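RIRNTHORPE ROOMS NEWSLETTER, April 2026

Doors, handles and the back room

Quick one this month, I'm typing between two bookings and the kettle is on.

First off, thank you to everyone who put up with the noise while the ground floor was being sorted. It went on longer than we said. Two weeks longer, if we're counting, and Farah Liew who had the pottery talks in the middle of it all was very patient. Drilling through most of her slides on glazes. Sorry again Farah.

Anyway. The doors.

Those of you who have been coming a while will remember the old door to the back room. Brown, heavy, stuck every August and had to be shouldered. It's gone. We've moved over to frosted glass with a lever handle, and so far the comments in the book have been mostly kind. "Much lighter in the corridor" - that was from the Kakaletti choir, who don't usually write anything in the book except about the radiators. One person said it makes the place look like a dentist's. Fair enough.

Some things to know, in no order:

Lever down, then pull. Please don't pull on the edge of the glass. It leaves finger marks all the way up and it isn't kind to the hinges either.

The handle locks. If you book the back room for an evening you'll be the ones locking up, so check it before you go. Press the lever down afterwards and give it a tug. If it gives, it isn't locked. We found it open twice in the first month, no harm done but still.

Keys go back on the hook in the office. Not in the letterbox, not in the biscuit tin, not home in your coat. A replacement is now 62 pounds, because it's a different sort of key and Gunawan (the locksmith in the high street, not the restaurant) has to order them in. We've paid for one already this year. Would rather not pay for another.

Frosted means you can't see who's coming the other way. Open it slowly. Specially after the toddler group, when there's usually somebody small sat right behind it taking their shoes off.

Cleaning. Endang Lumenta has taken on the glass, and she's asked me to say this in capitals but I won't: no spray with a scent in it, no kitchen roll. Damp cloth, then a dry one. The kitchen roll leaves fluff in the frosting and she's the one picking it out. There are cloths in the cupboard under the sink, the blue ones are for the glass and the yellow ones for tables. If they're all in the wash, leave it and she'll do it in the morning.

Floor next. The boards run on the diagonal, which caused a fair bit of head scratching among the lads fitting them and a lot of short offcuts. We kept a bag of the longer bits if anyone wants some for shelves or a hamster house, ask at the desk. Brown and grey mixed, goes with most things. Outdoor shoes are fine on it but chairs are not fine being dragged on it. Lift them please! There's already a scrape by the window and it's only been down since the winter. Felt pads are on order for all the chair legs, Omidine said ten days and that was three weeks ago, so we'll see.

The skirting is black. I wanted white, I was outvoted, and I'll admit it hides the scuffs from the mop. The walls are white and don't hide anything. If your group puts up posters use the rail along the far side and not sticky tack. We had to touch up four patches after the craft weekend and the tin of paint is nearly done.

Money, for those who like to know. The doors and the floor together came to 2941 pounds. The raffle and cake stall made 300 of that, and the quiz night another 236, which was a suprise as half the tables left before the music round. The rest came out of the repairs pot. So the pot is low and the kitchen taps will have to wait until the autumn. The cold one drips, turn it hard to the right.

Bookings. The back room is free most mornings again now the work's finished. Evenings are tighter, the choir has two and the bridge people have one, and there's a waiting list for the other decent slot. Ring or put your head round the office door. If you've booked and can't come, please tell us, we turned away a birthday tea last month for a room that sat dark all afternoon.

Lost property. One grey glove, a lunchbox with a dinosaur on it, reading glasses in a soft case, and a very nice umbrella I'm tempted to keep. All on the shelf in the office till the end of the month, then the charity shop.

Still to do on the doors: a stop on the wall so the glass doesn't swing back too far, and a strip of something at eye level for anyone who finds pale glass hard to pick out. Farah has offered to design the strip. Leaves, she thinks, or little pots. If you've a view on leaves versus pots tell her and not me, I've got enough on with the felt pads. The stop should go in before the summer fair, and untill then please keep a hand on the handle as it opens and walk it round.

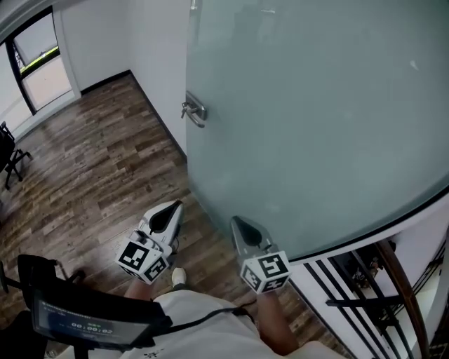

Same goes for shutting it - hand on the lever, walk it back, listen for the click. Right, next booking's here. Copy for the next issue to the office please, on paper or by email, either will do.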